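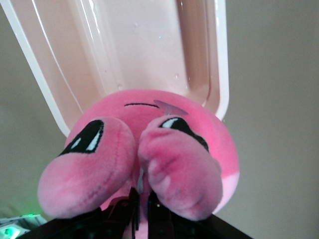 Home Products Research Careers Press Contact

Settlement Reconciliation Engineer, Digital Asset Custody
Braltance – Treasury Operations Group
Full time, remote or at the Itby office

Braltance holds digital assets for regulated funds and for 13 retail exchanges. Client balances are kept in segregated wallets, with keys split between hardware modules at two sites. The Treasury Operations Group checks that the balances in our internal ledger match the balances on chain, and that every transfer between the two can be traced to an approved instruction.

The position is open because the reconciliation work is moving from nightly batches to a continuous process. The current system, Fledari, was written for a small number of chains and assumes that a confirmed block is final. Its replacement is called Sequeira. About half of the matching rules have been ported. The engineer hired will port the remainder and take over maintenance of the full set.

Duties

Write and maintain matching rules for deposits, withdrawals, internal sweeps, network fees and staking rewards.

Handle chain reorganizations in the ledger, including reversal entries and the hold applied to affected client balances.

Investigate breaks. A break is any difference between ledger and chain that remains open after 100 minutes. Each one is assigned to a named engineer and closed with a written cause.

Prepare the month-end proof of holdings for the external auditor and answer follow-up requests. The auditor's sample is 73 wallets per month, selected without our input.

Take part in the on-call rotation. Shifts run from 7:00 a.m. to 7:00 p.m. local time. Overnight coverage is handled by a separate team.

The role has no trading duties and no access to signing keys. Staff in this group may not hold positions in assets that are under listing review at a client exchange. Existing holdings must be disclosed before the start date.

Requirements

Working knowledge of double-entry accounting. You should be able to explain how a failed transaction that still consumed a fee is posted.

Strong SQL, and one of Go, Rust or Java. Sequeira is written in Go, but prior Go experience is not required.

Experience running a full node for at least one major network, including recovery from a corrupted database.

Written English good enough for audit correspondence.

Useful but not required: experience with a bank ledger or card settlement system, or with token contracts whose balances change without a transfer event. The last of these is the source of most open breaks.

Terms

Permanent contract after a six-month trial period. Salary is set by grade and is stated in the first call. Pay is in local currency only – we do not offer compensation in tokens. Remote staff must live within 2 hours of Itby time and travel to the office once per quarter for the access review.

Selection

Send a resume and a one-page account of a data discrepancy you traced to its cause. Remove client names and amounts. Cover letters are not read.

The first call lasts 30 minutes and is held with Rosemarie Rathjen, who leads the group. Candidates who continue receive a set of ledger extracts and block data containing several breaks, and return their findings within one week. The exercise is paid at a flat rate. The final interview goes through those findings with two engineers from the group and one person from compliance. A background check is carried out before an offer is made.

Applications are reviewed as they arrive, and the posting closes at the end of March. Questions about the contract or work eligibility should be directed to Friederike Voß in Human Resources through the contact page. Agencies should not submit candidates for this position.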